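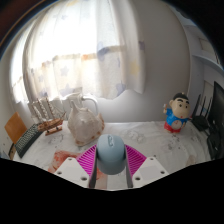 Can't believe I missed this, wrote Balaskas under my last post, I'd have gone just to see whether those hand-held grippers are as heavy as they look. Do they let you have a turn?

They do, and they're lighter than I expected! I went along to the Jollitz open day in Udthorpe on 2024-04-13, meaning to stay for an hour, and came home well after tea. It was very relaxed, just tables with ordinary household things on them, and you took hold of the gripper and picked up whatever you fancied. My first few tries were dreadful. I kept squeezing far too soon (a lifelong habit with jars as well), and it took me a while to trust the ribbed fingers, which give a little and fold themselves round whatever you're holding.

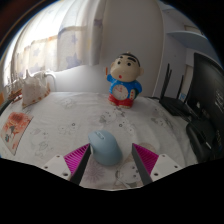

Once I'd got the knack I didn't want to hand it back. The lady helping me said they like to have 100 goes at each object, from all sorts of angles, and that a robot arm with the same fingers learns from them later on. I managed 41 before my wrist complained – not bad for a beginner, I thought.

There's another open day in October, over at Gendach, and I've already put my name down for the morning.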